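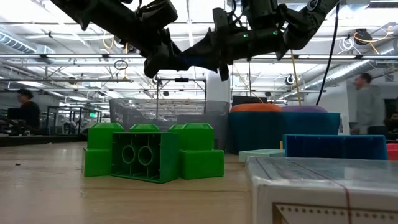
## 3. Materials and Table Layout

### 3.1 Selection of the play objects

The Clelleck study looked at how small play objects are put away at the end of a table activity. Earlier work at the Vesen site had used whole playrooms, and the records from those rooms proved hard to compare. Toys differed from one room to the next, and shelves, baskets and boxes were used in ways that the recording sheet did not allow for. The present study was therefore limited to one tabletop at a time, with a short list of objects and open bins.

Two main groups of objects were chosen. The first was oversized interlocking toy bricks with raised studs. The second was foam dice with rounded edges. Both are common in early learning centres and in homes, and both can be picked up by a small hand without much effort. They behave differently when set down. A brick has flat faces and usually stays where it is put. It can also stand on end, lie on its side or join to another brick. A foam die gives a little when pressed and may roll if dropped from a height.

Colour was left mixed within the set. An early plan called for a separate colour for each kind of object, but this would have made it impossible to tell whether an adult or child was sorting by kind or by colour. Some colours were therefore allowed to appear in more than one group. Figure 2, at the head of this section, gives one arrangement: three bright green bricks stand close together in a row on a light wooden tabletop, to the left of centre. The middle brick is turned so that its hollow underside and two tubes face outward. A flat, pale mint-green block lies in front of the blue bin, with a small yellow-orange piece next to it. Orange and lavender items are at the top of the bin.

Arrangements of this type raised a question for the recording sheet. The green bricks could be described as three objects lying near one another, or as one group. In the pilot sessions, observers differed on this point. It was settled that objects of the same kind and colour would be entered as a cluster when they were pressed close together, whether or not they were joined. A separate box on the sheet was used to note joining where the observer could be certain of it. The mint-green block would not be entered in the same cluster as the bright green bricks, as it differs from them in both shade and shape.

### 3.2 The tabletop

A plain work surface was preferred. Printed cloths and play mats were tried at Vesen and set aside, as small pieces were easily missed against a pattern. Light wood gave good contrast with the stronger colours. It gave less contrast with pale yellow, and observers were asked to check for pale pieces before closing a record.

Reflected light was a lesser concern. A slightly glossy top will show bright patches under ceiling lights, and a thin object lying within such a patch can be difficult to make out. Observers were permitted to move to another side of the table before making an entry. They were not permitted to move the objects.

Crumbs, dust and other small specks were not recorded. The question of whether a table had been wiped was outside the scope of the study, although several participating families raised it as part of what they meant by tidying. Their comments are dealt with in the discussion of household practice.

### 3.3 The bins

Open bins were used throughout. A lid adds a further step, and in the Vesen records it was often unclear whether a closed box had been closed by the child, by a parent or before the activity started. With an open bin, the contents can be seen from the side of the table and there is no need to handle anything in order to complete the sheet.

Bin size was found to matter more than had been expected. When a bin is small in relation to its contents, even a few objects can fill it, and the last one placed may sit high in the opening. The Longo coding scheme, which was adopted with changes, has only two positions: in and out. It gives no guidance for an object that is held by the bin but stands above its rim. A third position, "at rim," was added for the Clelleck study. It was applied to any object that was supported by the bin and rose above its walls.

The added position has a practical use. Staff at the centre reported that objects left at the rim were the ones most often knocked back onto the table when a bin was carried to the shelf. It seemed useful to keep such cases apart from those in which the object was settled inside.

Handles were noted but not coded. A cut-out slot in the side of a bin makes it easier to lift, and it also gives an observer a further view of what is inside. Narrow pieces can slip partly through a slot of this kind. Where this occurred, the piece was entered as "in" if most of its length was within the walls.

### 3.4 Mixed and single-kind bins

Each bin was classed by its contents at the time of the record. A bin holding one kind of object was entered as single-kind, and a bin holding two or more kinds was entered as mixed. The class carried no judgment as to whether the tidying was good or poor. Many families store building pieces of several shapes together and regard this as correct.

Figure 3 gives both classes on the same table. The teal bin contains two foam dice, one lavender and one bright orange, with the lavender die toward the back. Two dots can be seen on the upward side of the lavender die and three on the visible face of the orange one. This is a single-kind bin. The white bin to the left, with a rectangular handle slot, contains a yellow block shaped like a toy brick, a small orange object and a flat blue piece lying at an angle. It was classed as mixed on the basis of shape.

The small orange object illustrates a rule that was applied across the full set of 251 records. Where the kind of an object could not be settled from its visible part, it was entered by size and colour only. Observers were instructed not to infer the kind from neighbouring objects. The orange colour is shared with the larger die in the teal bin, and a reader who relied on colour might be led to place the two in one group. The sheet did not allow this.

The dots on the dice were noted only as a means of telling one die from another. No number game was part of the activity. Where the visible face had changed between two entries for the same table, this was not treated as evidence that a child had handled the die, as foam dice may turn when a bin is shifted.

**Figure 3.** Foam dice in a teal bin and assorted pieces in a white bin, with the classes described in Section 3.4.

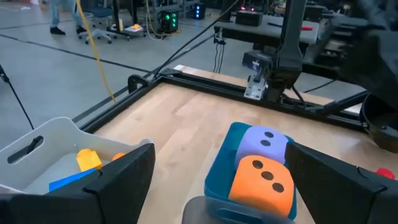
### 3.5 Recording and checking

Entries were made on a single-page sheet, with one line for each object or cluster. The lines gave kind, colour, position and bin. A wider column was left for remarks, and observers were encouraged to use everyday words in it. Terms such as "chunky piece" or "soft cube" were kept as written and matched to the object list at a later stage.

All sheets were read a second time by Abdul-Rahman Akolgo, who had not been present at the tables. Where the second reading differed from the first, the original entry was kept and the difference was noted beside it. Most differences concerned flat pieces lying against the wall of a bin and pieces that were partly hidden by something in front of them.

The object list, the blank sheet and the revised position codes have been placed with the Tretow archive. Sites wishing to use the materials with a different set of toys should prepare their own object list before the first session, and should include at least one colour that is shared between kinds.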